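**Ticket:** left jaw drifts, gap not repeatable
**Opened by:** Keyvan Farahani
**Where:** Ulcombe shared workshop, long bench
**Build:** hand-held gripper, Trullstead jaw set, second version
**Status:** closed, one item carried over

### Problem as reported

The gripper closes fine by hand but the gap reading is wrong after a while. I zero it with the jaws shut, open and close it for a few minutes, and when I shut it again the reading is no longer zero. It is always off in the same direction. If I zero it again it behaves for a bit and then goes off by the same sort of amount.

It matters because the readings get copied to the small arm at home, and the arm then closes too far and stalls. It has tripped its current limit twice on the same block.

No change to firmware since April. The only thing I changed before this started was the finger pads. The old ones were printed in one piece with the arms, the new ones bolt on with two screws each.

### Things tried, in order

**1. Restarted everything.** No difference.

**2. Swapped the sensor cable.** Used the spare from the drawer. No difference. Put the original back so as not to confuse things later.

**3. Checked the raw sensor value.** With the jaws held shut by a rubber band and the gripper left alone on the bench, the value stayed put for 80 minutes. So the sensor is not wandering on its own. Something has to move for the fault to appear.

**4. Counted cycles.** Drift shows up somewhere after 6 full open and close cycles and is obvious by the time I have done a couple of dozen. Slow cycles and fast cycles give the same result. Squeezing hard on something solid makes it worse.

**5. Took the trigger linkage apart.** Found some dust and a bit of old grease. Cleaned it, put it back with a small amount of fresh grease. The trigger feels nicer. Drift unchanged.

**6. Checked for play.** Clamped the handle and pushed each jaw sideways with a finger. Right jaw solid. Left jaw has a very small rock in it, more felt than seen. I had missed it before because I was always pushing both jaws together, and pressed against each other they feel stiff.

Yusuf had a go as well and agreed it was the left one. His guess was the arm itself had cracked. Mine was the pad screws.

### Checking the pads

Tightened all four pad screws. None of them took more than a slight nudge. Rock still there. Marked the joint between left pad and arm with a pencil line and ran it for a while. The line stayed matched up, so the pad is not sliding on the arm.

Opened the gripper out over the bench to compare the two sides and went over both pads.
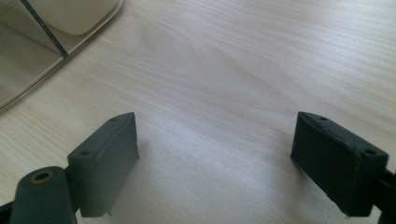 *Jaws open over the bench, looking down between the pads. The brass-coloured insert is at lower left.*

The inner face of the left pad has scuffs and some faint worn patches along its upper edge. The right has small scratches too. I don't think either matters for this fault. It could affect grip on smooth things but it can't shift the zero by this much.

With the pads ruled out I went back to the body. Put a screw in the insert on the left side and wiggled it. The insert turned very slightly with the screw, maybe a degree or two, then sprang back. Did the same on the right side and nothing moved at all.

### Cause

The insert on the left is loose in the plastic. It was heat-set, and I remember doing that side first with the iron too cool and having to push. It went in looking straight and flush so I left it. The longer screws I bought for the new pads are the same ones I used to put the body back together, and I think they bottomed out and pulled on the insert. From then on the pivot on that side could shift under load and not come all the way back.

That fits with squeezing making it worse, and with the fault turning up when the pads were changed even though the pads are fine.

Yusuf was half right, there is a hairline crack next to the insert once the screw is out and you hold it up to the lamp. It doesn't reach the arm.

### Fix

- Removed the left side of the body. Pulled the insert out with a screw and pliers. It came out far too easily.
- Printed a new left side with thicker walls where the insert goes. Took most of an evening on the Skirnareck, which was already booked for the morning, so this was the only slot.
- New insert, iron hotter this time, let it sink under its own weight. Pressed a flat piece of metal on top and left it to cool.
- Went back to 8 mm screws for the body. The longer ones are now in a bag marked PADS ONLY.
- Refitted the same pads. Zeroed with the jaws shut.

### Test after fix

Ran it by hand for a while first, then put it on the cycling jig and left it for 2,000 cycles with the jaws closing on a wooden block. Took a reading with the jaws fully shut before and after. The difference was one count, and I get that much just from reading it twice.

Left jaw no longer rocks. Yusuf pushed it about and was satisfied.

Took it home and ran the arm from it on the same block that kept tripping the limit. No stalls over the evening. I have put the current limit back to where it was before I started fiddling with it.

### Comments

**Yusuf:** Worth doing the right side as well while you have the file open? Same age, same iron.

**Keyvan:** It's tight and I'd sooner not disturb it. I've printed a spare right side with the thicker walls and it's in the box with the old pads. If that side starts to rock, swap it and add a note to this ticket.

**Yusuf:** OK. Can you change the parts list too, it still gives the long screws for the body.

**Keyvan:** Done, Friday, September 18, 2020. The drawing still shows the old wall thickness. Leaving that as the open item, I'll do it when I next have the laptop with me.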